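How to Clean a White Microwave Oven Without Strong Chemicals

A white microwave shows every spot, so many people clean the outside often and forget the inside. I do it in the other order. This method needs a bowl, water, one lemon and 2 soft cloths. The work takes 14 minutes if the oven is not very dirty.

Before you start

Unplug the oven and let it cool. Wipe the top and the sides with a cloth that is damp but does not drip. Around the ventilation holes use an almost dry cloth, and never spray any liquid there. The corners of the door collect finger grease, so go over them two times.
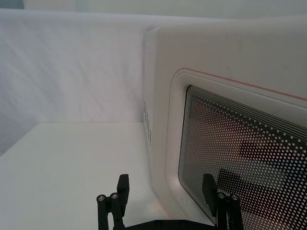

For the outside I use a drop of dish soap in warm water. The powder cleaners, for example Duller, are good for sinks, but on plastic they leave small scratches and later the dirt stays inside the scratches.

Step 1. Make steam

Plug the oven in again. Cut the lemon in half, press the juice into a bowl of water and put also the peel in. The bowl must be safe for microwave. Place a wooden spoon in it, so the water does not boil over suddenly. Heat for three minutes and then keep the door closed for five minutes more.

Step 2. Take out the plate

Open the door and check that nothing was left on the glass plate. Small pieces of wrap are easy to miss, as they are clear like the glass.
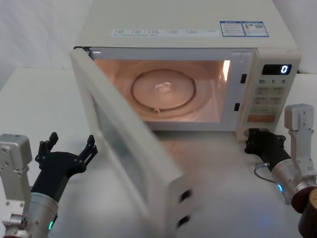
Remove the bowl with a kitchen glove, then unplug the oven again. Lift the plate with both hands and wash it in the sink like any other dish. Do not put cold water on it when it is hot. The roller ring under the plate can be washed too, if yours comes out.

Step 3. Wipe the inside

Begin with the ceiling, then the walls, and the floor last. The steam makes old food soft, and usually I don't need to rub. Be gentle with the thin cover on the side wall. It should not be removed or made very wet. Clean the latch slots with a dry cotton stick only.

Step 4. Dry and close

Dry everything with the second cloth, put back the ring and the plate, and turn the plate by hand to feel if it sits well. I leave the door open for a while to let the smell of lemon go out.

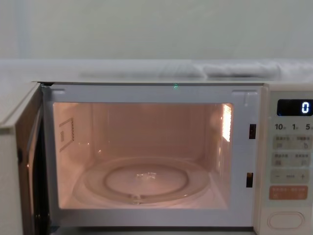

Written by Pei-shan Choi
February 2023

How often to do it

In my kitchen once in two weeks is enough. If something explodes inside, wipe it the same day.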